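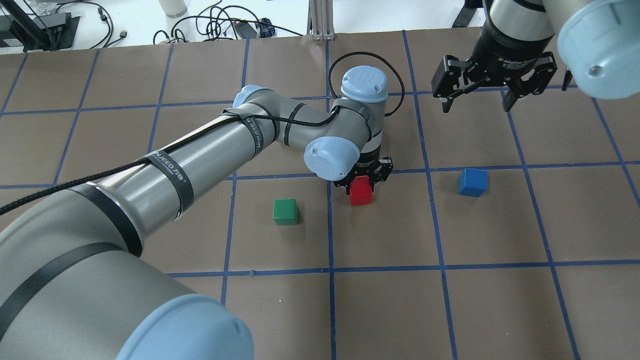
Red, green and blue blocks on the taped grid table, Gasdale open day.

Visits > Open days > Gasdale

A day out at Gasdale, with reservations
Tuesday, by Sheldon Lapointe

I have been to enough open days to distrust the word "hands-on." It usually means a table with a bowl of pens on it and a person who would like your email address. So when the Gasdale flyer promised "3,000 square feet of hands-on layout and work surface ideas," I packed a sandwich and kept my hopes low.

Gasdale is the long low building behind the old feed store, with parking on gravel. Doors were supposed to open at 8 in the morning. They opened later than that, and those of us who had believed the flyer stood outside and read the notice about fire exits. Coffee was free, I'll give them that. It was also weak.

The pitch, as Adebayo Idahosa put it in his welcome, is that most people spend too much on work surfaces and not enough time deciding where things go on them. He would like us to buy less furniture and use more tape. I can get behind the first half. The welcome went on for longer than a man with no slides should be allowed, and there was a part about his first workbench that I think he has told before.

What I wanted to see was the grid table, as it was the one thing on the flyer that looked as if someone had made it in an afternoon. It's a tabletop covered in brown paper and marked off in squares with blue painter's tape. On it are small wooden blocks, all much the same size, in plain solid colors. The green one had a square to itself. So did the blue one, though it sat close to a tape line, and I had an urge to nudge it toward the middle.

My first thought was that this is a lot of talk for brown paper and tape. I still mostly think so. But I looked at it for a good while, and a few things are worth passing on to anyone who sets up a table for sorting, kids' games, parts, seedlings, whatever.

Brown paper is a better background than I would have guessed. A red block on it is easy to see and so are the green and the blue, and you don't get the glare you get from a white melamine bench under shop lights. Mine at home is white and I squint at it all winter. The blue tape reads clearly as a line, too. My complaint is that once you bring in a blue block you have a blue thing on a table full of blue lines. I said so to Ailbhe Ó Néill, who was looking after that end of the room, and she said the shades were different enough. Maybe for her. I'd use green tape, and then I suppose I'd be complaining about the green block.

Tape also takes up room. People draw a grid on a pad and think of lines with no thickness, then lay real tape and find that the squares have shrunk. Ó Néill's advice was to measure from the center of one strip to the center of the next and to lay all the strips going one way before you start on the others. Good advice, and it would have fit on an index card. It was given as a talk.

I asked how long the paper lasts. The answer was "it depends," followed by a story. I asked what happens when you want to change the grid and pull the tape up, and whether the paper comes with it. She told me painter's tape is made to release. From a painted wall, sure. I've pulled it off kraft paper at home and taken a furry brown strip along for the ride. She said to warm it first with a hair dryer. I wrote that down with a question mark next to it and haven't tried it.

The other thing I couldn't get anyone to settle is whether a block belongs to a square when it's near the line or on it. Sounds picky, but if you're going to sell people on the idea that every item has a place, you need a rule for the ones that drift. Gert Pillay, whom I know from the Trastel fair and who was there for the coffee as far as I could tell, said that if it's touching tape it's out. Another visitor said it goes to whichever square has more of it. They were still on this when I left for the next room.

The next room was a letdown. It was the shelving display from Mabuza, and shelves are shelves. They had a label holder that clips to the front edge and falls off if you brush past with a sleeve, which I did, twice. The sales sheet gave a load rating with no word on how it was tested. I asked and was handed a second copy of the sales sheet.

Better was the corner where Anathi Msimang was cutting blocks down from square stock. She had a plain stop clamped to the saw fence and a bin of rejects, and she was happy to show you the rejects. Most were a hair too long. Some had torn grain on one face. She sands the edges just enough so they don't splinter and leaves the corners fairly crisp, her view being that a rounded block never sits where you put it. I liked her more than anyone else in the building. She sells a mixed bag for $27, which I thought was steep, and I bought one anyway for the grandkids.

Lunch was my own. The food truck had gone to the wrong Gasdale, or so we were told.

In the afternoon there was a session called "From grid to garage," run by a fellow from Sondholm, and I lasted half of it. He wanted us to picture our whole garage floor in squares. I pictured my garage floor and went outside.

Would I go again? In April they do a second one with more on storage, and the flyer for that promises "3,000 ideas." I counted perhaps four at this one that I would use, and two of those came from Msimang's reject bin. If you live close, go in the morning, find the grid table, have a look at how the tape is laid, and skip the shelving. If it's a long drive for you, get a roll of brown paper and a roll of tape and do it on the kitchen table – you will learn most of the same things, and the coffee will be stronger.

Parking note for anyone going: the gravel lot slopes, and the low end holds water. Wear boots.

6 comments | 14 shares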